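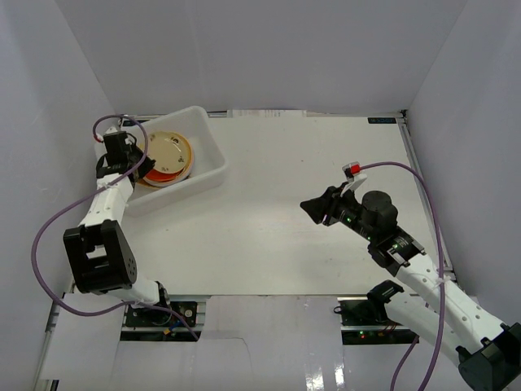 Should plates be packed flat or standing on edge?

Standing on edge, like records in a rack, with the heaviest ones at the bottom of the box and the small ones above.

I have moved house more often than is good for a person, and each time I have been told by somebody's uncle that plates go flat because that is how they live in the cupboard. The cupboard, however, does not get carried down a stairwell and driven over speed bumps. A plate on its edge takes a knock along its rim, where it is fairly tough. A plate at the bottom of a flat pile takes the knock plus the weight of all its relatives.

What to gather first

Packing paper, and more than you think. I buy the plain white sort at 400 sheets a pack and have yet to finish a move with much of it left. Newspaper works, but the ink comes off on everything and you will spend your first evening in the new kitchen washing crockery that was clean when it went in. You will also stop to read it. I once lost most of an afternoon to a two-page feature on hedges.

Small boxes. Double-walled if you can get them, and small whatever the wall. Every moving shop sells an enormous box marked KITCHEN, and it should be used for the colander, the salad spinner and the lids that fit nothing. Fill it with stoneware and it will need its own van.

Wide brown tape, a dispenser that doesn't bite, and a fat marker pen. Tea towels, jumpers and the bath mat for padding. They have to travel anyway.

Step 1: Thin out the cupboard

Do this before you buy anything. Take everything out and put it on the table. There will be a set you use, a set you are saving for guests, and a number of plates that appear to have come in by themselves. Chipped ones can go, unless you are fond of them. If you are fond of them, pack them exactly as carefully as the rest, as a chip is where the next crack likes to start.

I got this wrong when I left a rented flat in November and paid to move a whole dinner service I disliked. It is still in its box. The box is very well packed.

Step 2: Wash and dry

Everything must be bone dry. Paper holds the damp against the glaze, and if the box spends a month in storage you will open it to a smell like an old tent. Leave things out overnight if you're not sure, and pay attention to the unglazed ring on the underside, which hangs on to water long after the rest feels dry.

Step 3: Build the box

Tape the bottom seam twice, then once across. Scrunch paper into loose balls and lay them across the bottom until you can press down with your palm and not feel the cardboard. It should feel like a slightly mean cushion.

If you have a rigid tub instead, a washing-up bowl or one of those Prosano crates with the clip handles, treat it the same way. Hard plastic protects the box next door very well and does nothing for what's inside it without padding.

Step 4: Wrap

Lay a stack of paper square in front of you with one corner pointing at your stomach. Put a plate a little nearer to you than the middle. Fold the near corner over it, then the left, then the right, and roll it away from you. Put the parcel to one side and do the next one.

Once you have the hang of it you can do small plates in pairs, with a sheet between them. Don't do dinner plates in pairs. The instructions that come with the Turby packing kit say you can bundle them in fours. I tried it, and I now own fewer dinner plates.

Anything with gold or silver on the rim wants an extra sheet, loosely folded, because tight paper can rub the metal off over a long drive. The same goes for any old piece where the pattern sits on top of the glaze. Run a fingertip over it, and if you can feel the flowers, be gentle with them.

Step 5: Load

Big plates go in first, on edge, snug against each other. You want them close enough that none can lean, and loose enough that you can get one out without a crowbar. Fill the gaps at the sides with more scrunched paper. Then a layer of flat paper, then the side plates, also on edge. Then another layer, and on top of that your bowls, upside down or on their sides and wrapped singly.

Mugs can share the top layer. Stuff the inside of each with paper and wrap the handle before you wrap the mug, or it will travel separately.

Step 6: The shake

Close the flaps without taping them, put your arms around the box and give it a small shake, the sort you would give a present when you already know what it is. If you hear china, open it and add paper. If you hear nothing, tape it up.

Now lift it. If you made a noise, take something out. You will be making that lift a good many more times before bed, and some of those will be on stairs.

Step 7: Label the sides

Write on two sides and never only on the top, which will have another box on it within the minute. Put the room, then the contents, then FRAGILE, then an arrow. I have used a Hultska label pack with the little wine glass printed on it and I have used a marker pen, and the marker pen was read more often.

If somebody else is carrying

Ask your removal firm, before the day, whether they cover boxes you packed yourself. Many don't. Szewczyk, who did our last one, covered up to £2,000 for boxes their own people had filled and the grand sum of £100 for ours. It was all there in the paperwork, several pages after the bit I had read. You may decide to let them pack the good china and do the rest yourself, and I would call that money well spent if your good china is any good. Mine came free with petrol.

Unpacking

Do the plates early, on a folded towel, with the empty box still beside you. Unwrap every ball of paper fully before it goes in the recycling, even the ones that are clearly just padding. That is where the egg cups are.

Flatten the boxes and keep them somewhere dry. You will say you are never moving again, and they don't take up much room.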